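Clestance dustpan, light grey – review after one winter and one autumn

Rating: 4 out of 5

I bought this dustpan in November, together with the hand brush from the same maker, when our old metal one became so bent that more flour went under it than into it. I bake at home three or four times in a week and I also do small repairs at the kitchen table, so there is always something to sweep: flour, seeds, thread, sawdust. My neighbour Seren Cadwaladr had the same model in her laundry and she let me try it on her floor before I ordered, which I recommend to do if you know somebody who has one.

What I like

The scoop is wide and round, and the bottom of it goes down in a shallow bowl. When you carry it to the bin the crumbs collect in the lowest part and stay there, even if a child runs into your elbow. With my old one I had to walk like a waiter.

The inside is smooth and a little glossy. Flour slides out with one knock on the side of the bin, and what remains I wipe with a damp cloth. In humid weather I find that sugar sticks near the handle, but warm water removes it.

The front lip is straight. On our tiles and on the table it lies well, and I can push a line of fine dust in with two strokes of the brush. On the old floorboards in the hallway, where nothing is level, a thin line of dust is left and I have to turn the pan and sweep again from the other direction. Meirion Gwilliam, who repaired these boards for us, says that it is the floor and not the pan, and probably he is right.

There is a small oval hole in the handle for hanging. My hook from Pradero is thin and fits without trouble. Seren has a thick wooden peg and it does not go through, so please check what you have on your wall before you decide where the dustpan will live.

What I like less

The handle becomes narrow and it is in one line with the scoop. For a light load this is comfortable. When I swept up soil from a broken flower pot, the pan wanted to turn in my hand and I had to hold it closer to the bowl. I have small hands, so for a person with larger ones it may be different.

The colour is the second thing. Light grey is pleasant in the kitchen, but white flour on it is difficult to see in the evening, and twice I put the pan back on the hook when it was not empty. I would be happy if they made it also in dark blue.

The hand brush I can not recommend so much. The bristles are soft and good for flour, but they bend when there is something heavier, like rice. I now use a Jaunzems brush with the Clestance pan, and the two work well together although they do not clip into each other.

Compared with others

Before this I tried the Birard pan with the rubber edge. The rubber was excellent for the first weeks and then it started to come away at one corner, and dirt went behind it. The Clestance has no separate edge, so there is nothing to come loose. It is less perfect on a rough floor, but easier to keep clean, and for me the cleaning is more important.

I keep one for the floor and have since bought a second, which is only for the table and the bench. They look the same, so I tied a piece of red string on the floor one.
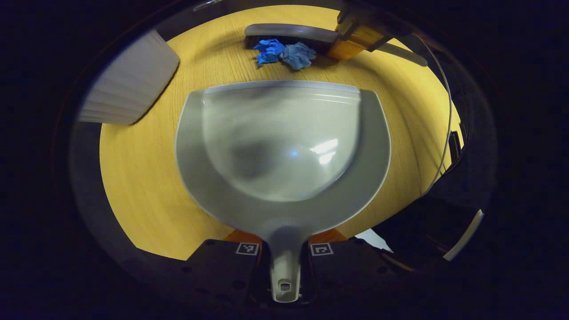
If you order two, wash them before the first use, as mine had a light smell of new plastic – it was gone after one night on the balcony.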